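Kit packing cells: questions from staff
Luvville site, packing and dispatch
Last updated December 24, 2024

Why are we bringing in robot arms?
The Trallumska contract asks us for more test kits than the day crew can pack by hand without regular overtime. The arms take on the picking step, where small items come out of the bins one at a time. Checking, sealing and labelling stay with people.

Is anyone losing their job?
No positions are being cut as part of this project. Two roles on the picking bench will change to cell operator roles. The people in those roles now get first choice, and anyone who would prefer to move to dispatch or receiving can ask for that by the end of February.

Will my pay change?
Cell operators move up one pay step once they are signed off. Everyone else stays where they are. The productivity bonus will no longer be worked out on individual pick counts. It will be shared across the shift.

What does the work look like in the cell?
The arm works over the table, with the blue bins set out within its reach. 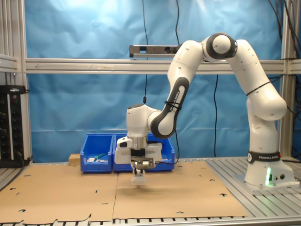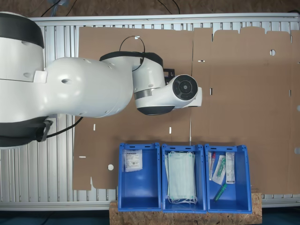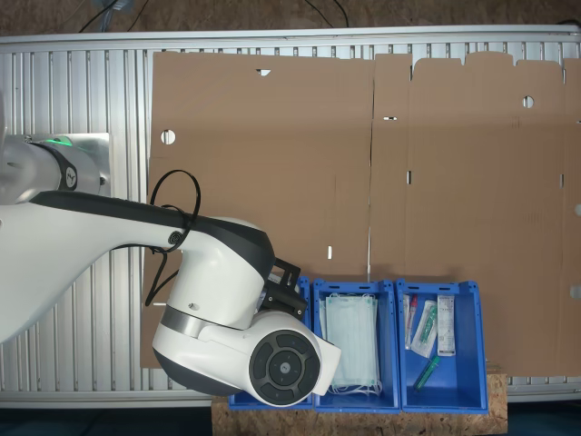
Operators keep the bins stocked, clear any item the arm has dropped or can't pick up, and pull a kit if something looks wrong with it. Restocking takes up most of the shift. You will be on your feet less than on the old bench, but you will be reaching and bending at different points, so please tell your lead hand if anything starts to hurt.

Can I reach in while the arm is running?
No. Press stop, wait until the arm is still, then reach in. This applies to everyone, including supervisors and visitors. If you are pressed for time, the kit can wait.

What training do I get?
You get 180 minutes with Tzanetos, who set up the cells for us, followed by paired shifts with an operator who is already signed off. Training is paid at your normal rate and happens during your normal hours. You don't need any programming or computer background.

Who is responsible if the arm packs the wrong item?
The final check is still done by a person, and we know mistakes will get through at first. Log them in Trinus under code 2611 so the setup can be corrected. Picking errors made by the arm will not go on anyone's record.

Is the system used to monitor us?
The system keeps a record of picks, stops and faults. It does not record who was on shift, and supervisors have been told not to match the two up. If that ever changes, you will be given notice in writing first.

What happens when it breaks down?
We go back to hand packing. The old bench is staying where it is, and everyone will do a turn on it each month to keep the skill up.

Who can I talk to?
Joyce Ogola is looking after the changeover. Drop by the dispatch office or call extension 3608. You can also bring a co-worker or your union rep to any meeting about your role.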